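4.2 What the wrist view does to the planner

I'll admit that I went into this section expecting the planner to be our weak spot, and I spent most of November staring at planner logs before I looked hard at what the wrist camera was feeding it. Once I did, I felt a bit silly. Sarnel (our planner) asks for two things before it commits to a motion: a guess at which way is up, and a guess at which large surfaces are free. Both guesses come from Grileo, our perception module, and Grileo gets them from a single wrist image unless we tell it to look at older ones too.

The trouble is that a wrist camera goes wherever the wrist goes. We don't limit wrist roll, so the world can arrive at any angle, and Grileo was built on top of features that quietly like floors at the bottom. On top of that, the rendered rooms have some big, flat, evenly lit areas where there's very little to hold on to. A gray wall is a gray wall (I tried a lot of contrast tricks, and none of them stayed in the code).

Figure 6 has three wrist views from the same simulated home, picked from the batch we used for tuning.

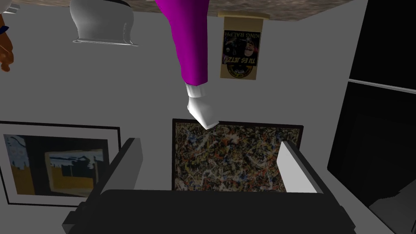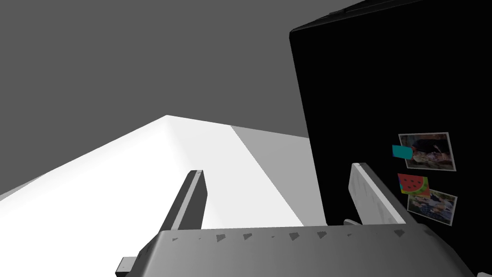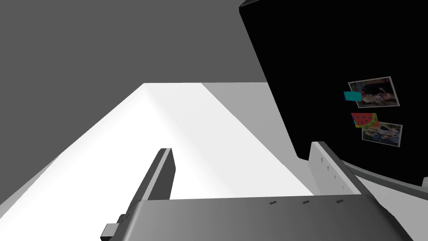

Figure 6. Wrist views used for tuning Grileo, all with the gripper open. The first is the inverted case we discuss under "Up is a guess." The second and third are the countertop and refrigerator cases behind the landmark rule.

4.2.1 Up is a guess

The upside-down view in Figure 6 is my favorite of the set because a person sorts it out so fast. There's a foot pointing the wrong way and a poster that says KING RALPH with the letters inverted, so you tilt your head and move on. Our first version of Grileo had no such luck! It took the mottled surface along the top for something overhead, and Sarnel then planned as if the real "up" direction were open space.

The fix is boring, and I like it. We read the wrist pose from the arm's joint angles, compute the gravity direction in the camera's coordinates, and pass that in next to the image. Grileo can still disagree with the joint angles, but it has to disagree for 2 frames in a row before Sarnel will listen. We tried rotating the image upright first, which sounds cleaner, but we lost the corners on every diagonal pose and the gripper mask had to be rotated along with it. That got messy fast, so we kept the image as it is and rotated the math.

4.2.2 Landmarks for the blank parts

The two countertop views gave us a different headache. The white top is so bright that it has almost no texture, and the soft band of shading running along it was being picked up as an edge. Sarnel saw that "edge" and cut the free surface in half. You could watch the planned path bend around a thing that wasn't there, which was funny on the first Tuesday we saw it and much less funny after that.

Our rule now is that a shading line doesn't count as a boundary unless the depth channel backs it up. When depth is too flat to say anything useful, Grileo looks for small, busy patches elsewhere in the view and ties its position estimate to those. The photos and magnets on the refrigerator door are great for this. The watermelon one in particular has strong color and a clear outline, so it gets matched again and again between views, even with the door seen at a steep angle.

I do want to be careful here, though. A magnet is a nice landmark only while it stays put, and we haven't tested what happens if one gets moved between runs. For now each landmark carries an age, and Grileo drops it after 32 frames without a match. The number came out of a rough sweep, and I wouldn't read much into it.

4.2.3 Masking our own fingers

Both fingers are large in the wrist view, and how dark or pale they look changes with the pose and the lighting. A color-based mask was hopeless. We render a mask from the gripper model and the current finger opening, grow it by a few pixels, and ignore everything inside. The housing gets the same treatment. More than 1000 tuning views went through this step, and the leftover errors sit mostly along the thin bright edges of the fingers, where the grown mask still falls a little short. Sarnel treats those slivers as unknown space for now.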